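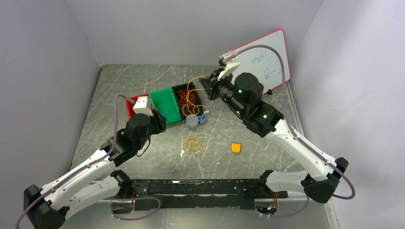 4 de junio de 2018

Velero Mivport, cambio de receptor y repaso de mezclas. El receptor viejo perdía enlace a unos 40 metros con la emisora en potencia reducida, así que lo he sustituido por el Pamemgate. Enlazado a la segunda.

Los 2 servos de alerón van ahora en canales separados. Diferencial todavía sin ajustar. El izquierdo zumba en neutro – he aflojado la varilla una vuelta y sigue igual. Puede que sea el piñón.

Profundidad: 6 mm arriba y 6 abajo, medidos en el borde de salida. Indira Kurup prefiere más recorrido con exponencial; lo dejo como está hasta el primer vuelo.

CG sin comprobar con la batería nueva. Failsafe probado con motor desconectado, corta bien.

Pendiente: pedir piñones a Furkgate, rehacer la antena y cerrar la cabina con cinta. El Miah queda para julio.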